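Notebook, September, natural dye bench
Irden batch, madder and weld on wool

Start 9.10. Soaked madder root from last night looks wonderful, a deep rusty soup, and the smell is exactly what I hoped for (earthy, a bit like beetroot left in a shed). Ruth Nina dropped off the new skeins from Postma first thing, a two-ply with a lovely bounce to it. I weighed out 300 g dry for the first pot and put the rest back in the drawer with lavender.

Mordant: alum at the usual strength, plus a pinch of cream of tartar. I went slowly this time and brought the pot up over a full hour before putting the heat off and the lid on. Last month's skeins took the alum in patches and I am fairly sure I rushed it. Josefien Martens thinks it was the scouring, that there was still grease in the yarn near the ties. She may well be right! So this time I did both: a longer scour, looser ties, and the slow mordant. I know that changes too many things at once. I want good wool for the Prorkside market more than I want a tidy experiment.

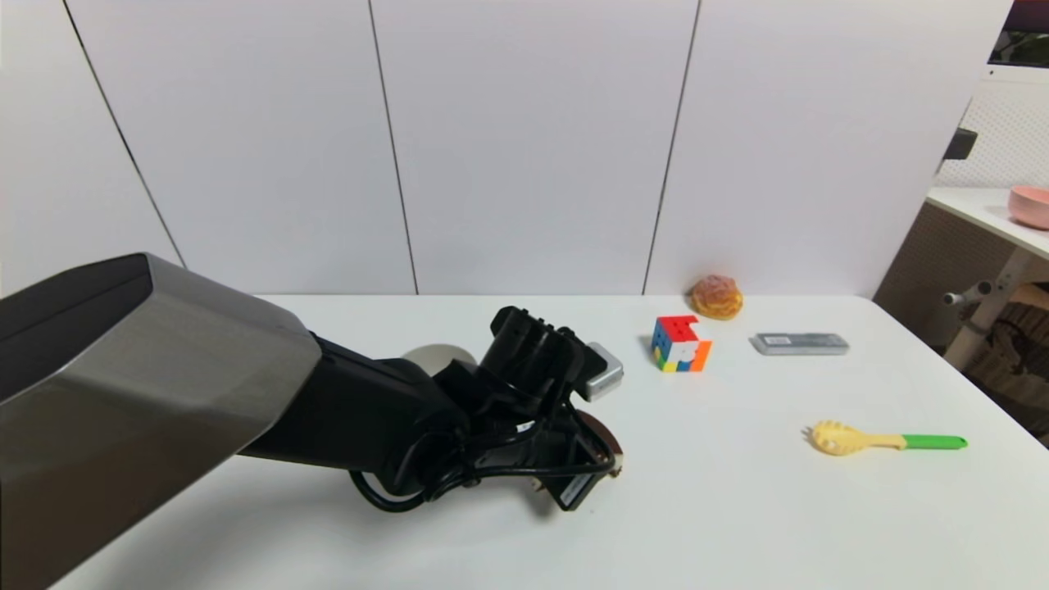

Back to the madder. The thing I keep relearning is temperature. Let it get too hot and the browns come out of the root and sit on top of everything, and there goes your red. I kept the pot under 70 degrees the whole way, stirring gently every so often and turning the skeins by hand with the wooden rods. By 11.30 they were already a proper brick orange. By the time I had eaten my sandwich they had gone past that into the warm red that Mieke Geerts gets in her sample book and that I have been chasing since spring. I did a little dance at the sink.

A note on water. The tap here is hard, and for madder that seems to be a gift. I added a spoonful of chalk anyway, as Mieke does. For the weld I used the same tap water with no chalk in the first pot and a spoonful in the second, and the second is clearly the brighter yellow, almost lemon. The first is softer, more like straw. I like them both and would happily knit them side by side.

Quantities for the book:
Madder pot 1: 300 g wool, equal weight of chopped root, one long bath, left to cool overnight
Madder pot 2: exhaust bath from pot 1, small skeins only, 2 hours
Weld pot 1: 370 g dried plant, no chalk
Weld pot 2: same again, with chalk, 43 minutes at a bare simmer (I meant to stop at 40 and got talking)

The exhaust bath surprised me. I expected a tired pink and it gave a peach with real warmth in it – the kind of colour you see on the inside of a shell. Taha Tazi wants all of it for the baby blanket, so there is one customer sorted before the labels are even written.

Ruben Wuyts came by at four to look at the yellow and brought his iron water, a jam jar of rusty nails in vinegar. We tried a few drops on an offcut from weld pot 1. It went olive in the time it took to say so, and on the second dip it went a mossy green that I could look at all day. We stopped there, as too much iron makes the fibre harsh and brittle. The madder offcut went a brownish plum in the same jar. Not for this batch, but it would be beautiful as a thin stripe in a sock.

Rinsing: cold first, then lukewarm, until the water ran nearly clear. The madder needed far more rinses than the weld. Bits of root get caught in the twist and have to be shaken out once the yarn is dry, and next time I will put the root in a muslin bag as Josefien has told me to do more than once. Skeins are hanging on the rail by the back door, out of the sun, weights on the bottom of the two that wanted to curl.

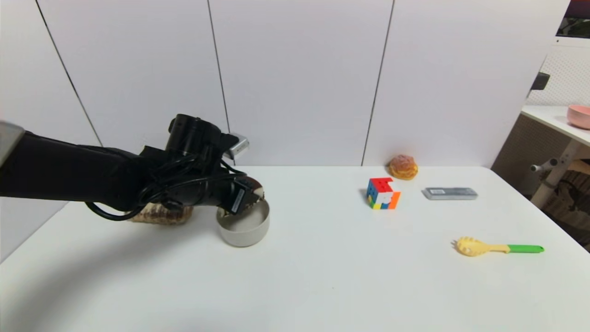 For next time

Muslin bag for the root. Bigger spoon.
Split the scour and mordant question properly: one skein with the old scour and slow mordant, one with the new scour and the quick mordant, same pot.
Ask Ruth whether Postma can do the two-ply in the grey fleece as well. Weld over grey ought to be gorgeous.
Window test for lightfastness: half of each sample card covered, left until the clocks change. Mieke has the spare cards.
Order more alum from Hovano, and check whether they still carry the fine chalk.
Keep the weld pot 1 liquor in the lidded bucket. There is colour left in it and I want to try it over the peach.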